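Giltmont Readers List
Subject: Re: Plokimura, old edition or new?
Date: 22nd March
In reply to: Plokimura, old edition or new?

Hello all,

I'm replying to the question about the two editions of Plokimura, copied at the bottom for those who get the digest. I own both and reread them over the summer, so I can answer most of it. I'll try not to spoil the last story, but I will have to mention how a few of the others end.

The short answer is that they are different books. The stories carry the same titles apart from one, and the jacket copy hasn't changed, which is why the shops list them together. The Giltmont edition came first, in a run of 600. The Skullora edition came out a few years later, in August, and has been revised all the way through. Skullora put "revised" on the copyright page in small type and nowhere else. I think that was a mistake, and a few reviewers plainly worked from memory of the first version.

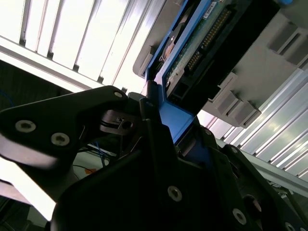
Robot gripper reaching toward a blue drive carrier

The change everybody notices is in the order. Giltmont opened with "The Weir", the story about the sisters selling their father's boat. It is slow and it assumes you will wait for it. You get a lot of river, a lot of weather, and the quarrel only comes into the open in the last page and a half. Skullora moved it to the middle and opens with "Night Bakery", a faster story and a funnier one, told by the nephew. I can see the case for it. A first story has to bring in someone standing in a shop, and "Night Bakery" does. But the later stories were written to be read after "The Weir". When the older sister turns up at the ferry office in "Small Change" she doesn't give her name, and in the first edition you know her straight away by the coat. In the new order you haven't met the coat yet. A line has been added so the clerk recognizes her instead, and the line does its job, but I missed the old way of finding out.

The second change is in the language. The earlier version left a good deal of the town's dialect as it was, without italics and without a glossary. In the revised one most of it has been turned into plain English, or has a gloss tucked into the sentence after it ("the long bench, the one for widows"). I know people on this list have argued about this in connection with other books and I don't want to start that up again. My own view is that the glosses are well done one at a time and tiresome in bulk. By "The Registrar" I had started hearing them as a guide's voice talking over the narrator's. 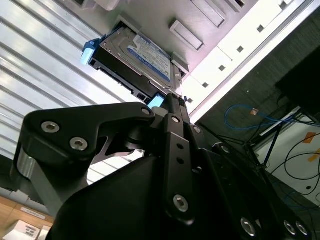

Against that, some of the cuts are very good. "Lent Money" has lost its whole opening section, the part with the bank and the dog, and is much better for it. It now begins with the knock on the door. The mother's speech near the end has been trimmed to a few sentences, and the son doesn't answer it. In the first version he did answer, at length, and it let everyone off, the reader included. If you tried that story once and thought it was sentimental, please try it again in the Skullora text.

"The Registrar" has a new ending. In the Giltmont version he burns the ledger. In the new one he puts it back on the shelf and goes home for supper, and we are left to guess whether anyone will ever open it. I liked the fire when I first read it. I now think the supper is the better ending by some distance, and it fits the man, who never did anything in a hurry.

The story with the changed title is the one that used to be called "Bañez" and is now "The Boarding House". It's the same story in outline. Bañez was the name of the house, painted over the door, and the old title made you look for a person of that name who never arrives. I was fond of that. I suppose too many readers wrote in asking who Bañez was.

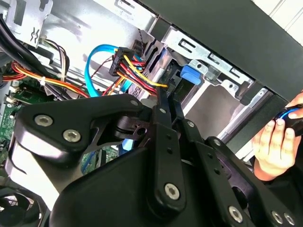 As for the translated feel of the prose, which was the other part of the question: no, it isn't a translation. It was written in English. The author has said in the afterword to the new edition that the dialogue was often drafted by saying it aloud in the other language first and then putting down what was left. You can hear that in both versions. People answer a question slightly to one side of where it was asked. Verbs come late. A few early notices called this stiff, and I can only say I don't find it so. It takes a story or so to get your ear in, much as it does with any writer who has a manner.

The afterword is worth having, by the way, and it's only in the Skullora edition. It's short, and about half of it is on the map. The first edition had a map of the town on the endpapers and the new one doesn't, because (according to the afterword) readers kept finding that the walk in "Small Change" couldn't be done in the time given. The author would sooner lose the map than fix the walk. I have gone over it with a ruler and the readers were right.

Which to buy, then. If you want to know what the fuss was about when the book first appeared, you want the Giltmont, and you'll need some patience, as copies don't come up often and the binding was never strong. Check that the endpapers are present. The glue dries out at the back hinge and the rear map tends to go missing. Mine has been repaired with tape by a previous owner and I've left it alone. If you only want to read the stories once, get the Skullora and read "The Weir" first, then go back to the start and carry on, skipping it when you come to it. That gets you most of what the old order did, with the better "Lent Money".
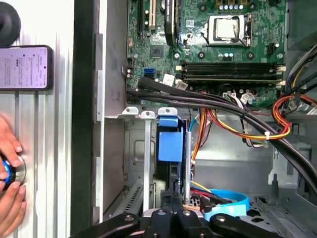
For a book group I would go with the Skullora too, for the plain reason that everyone can get a copy. If one member has the older one, ask them to bring it along and read out the ending of "The Registrar". We did that in ours and it kept us going for the rest of the evening. We never got to "Night Bakery" at all. I'd leave the last story out of the discussion unless you're sure everyone has finished, as the whole of it hangs on something the reader isn't told until late.

I haven't compared the electronic edition. I'm told it follows the Skullora text but keeps the Giltmont order, which would make it the one to have if it's true. Could someone who owns it check which story comes first and whether the son answers in "Lent Money"? That would settle it.

One small correction to the message below. The prize it mentions was a shortlisting only. The book didn't win, though the sticker on the paperback is worded so that you might think it did.

Regards to all, and apologies for the length.

----- Original message -----
To: Giltmont Readers List
Subject: Plokimura, old edition or new?

Hi everyone,

I've been on the list for a while but haven't posted before. Our library's book group has chosen Plokimura for its winter meeting and I've been asked to find out which edition we should be reading. The library catalogue has them both under one entry and the staff weren't able to tell me if there was any difference. The number of pages isn't the same, but that could be the size of the type.

I read it years ago, after it won its prize, in a copy I borrowed and gave back. I remember a fire near the end of one of the stories. I looked through the paperback in the shop and couldn't find it, so now I'm wondering if I've mixed it up with some other book.

Also, does anyone know who translated it? I couldn't see a name on the title page. The dialogue reads to me like a translation, and a good one, and I'd like to be able to give credit when I introduce the book.

We're a mixed group and a few of our members give up early if a book is slow to start, so any advice on that would be welcome as well.

Thanks in advance.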